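The planner at Lurkiteo used to be proud of itself. "It would find a lovely path," says the firm's software lead, "and then take so long admiring it that the thread had gone somewhere else."

Her team in Gimcombe writes the code that decides where a suturing robot's jaws go next. The current version, Sarpong, replans every 30 milliseconds and throws most of its ideas away. "I find that relatable," she says.

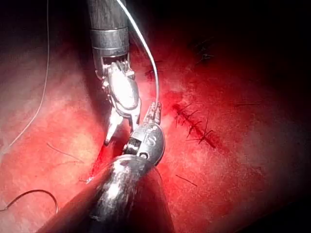 *Two instruments and a white suture, beside a row of dark stitches.*

Thread is the trouble. Metal stays the shape you left it; thread has opinions. The tracker guesses at the bits it can't see, and after 800 logged runs she trusts it "as far as the next loop".

What about old scraps of suture lying about? "It fell in love with one in January. Chased it for 3 minutes." The fix was four lines long, and the meeting to approve it took all afternoon.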